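Search this manual
Enter a word or part number
Go

4 Packing and returning the Hubmann wall heater

This section applies to the Bistus and Wendham models. If the heater was supplied with a fixed cable, have it disconnected by a qualified electrician before you start step 1.

4.1 Before removal

CAUTION: The front panel stays hot after the heater is switched off. Wait 40 minutes before touching it.

1. Turn the thermostat to its lowest setting and set the control switch to OFF.
2. Switch off the supply at the fused spur or remove the plug from the socket.
3. Write down the serial number. It is printed on the rating label, on the lower right side of the casing.
4. Brush dust from the outlet grille with a dry, soft brush. Do not use water or spray cleaner.

Note: Returns without a serial number are held at the Drendullow depot until the number has been supplied.

4.2 Removing the heater from the wall

1. Loosen the two locking screws under the casing by three full turns. Do not take them out.
2. Lift the casing until the upper hooks clear the bracket, then draw it towards you.
3. Lay the heater on its back on a flat, padded surface. A made bed or a folded blanket is suitable.
4. Unscrew the wall bracket and put the screws in the bag supplied. Tape the bag to the bracket.

CAUTION: The Wendham model must be lifted by two people. Do not carry either model by the grille or the cable.

4.3 Wrapping

Use the original packing where it has been kept. If it has not, use new bubble wrap and a double-walled carton. Allow a clear space of 70 mm on every side of the heater for padding. Newspaper settles in transit and must not be used as the only filling.

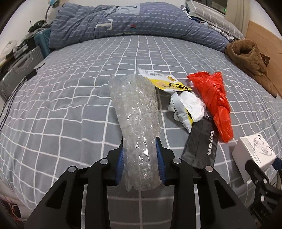

Cut the wrap long enough to go round the casing twice and overlap at the back. For the Bistus model, this is some 200 cm. The bubbles should face inwards.

1. Coil the cable loosely and fasten it with a paper tie. Place it against the back plate, clear of the grille.
2. Cover the front panel with a sheet of plain paper. Tape must not touch the painted surface.
3. Wrap the casing from left to right, keeping the layers flat across the controls.
4. Fold the open ends over the sides and tape them to the wrap.
5. Wrap the bracket separately in a single layer.

Note: If the front panel is cracked, fix a piece of stiff card over it before wrapping and write GLASS on the outside of the carton.

4.4 Closing the carton

1. Put a layer of padding in the bottom of the carton and lower the heater in, back plate down.
2. Fill the sides and corners. Place the bracket along one long side.
3. Add a top layer and close the flaps. The flaps should meet without being forced.
4. Shake the carton gently. If the contents move, open it and add more filling.
5. Seal the centre seam and both end seams with parcel tape.
6. Attach the return label to the largest face and remove or cover any old labels.

Keep the carton upright and indoors until collection. Retain the collection receipt until the return has been confirmed in writing.

Section 4 revised March 2026. For refitting a returned heater, see section 2.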